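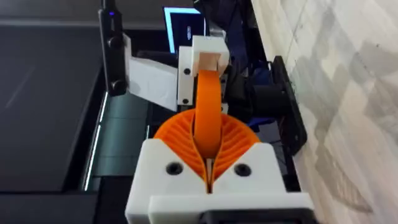 I bought the Temach monitor for my small work corner in July, and I use it every day for 2 months now, mostly in the evening. Before it I had an older Wurnach, which was heavier and took more of the desk.

The picture is clear and the blue colors are strong, maybe a little too strong at the first start. I put the brightness lower and after this my eyes were fine. Small text is easy to read from my chair. The menu is the weak side. It has 6 pages, and the setting for the sleep timer is on the last one, so I had to look in the manual two times.

I paid 200 dollars at Fumoment. The delivery was quick, but one corner of the box was pressed in. The screen itself had no damage. My colleague Peiyu Dong has the same model and she complains about the speakers. I agree with her, they are thin and I use headphones.

For reading, drawings and normal office work I can recommend it. For films I would look for something with better sound.

Beatrice Rotich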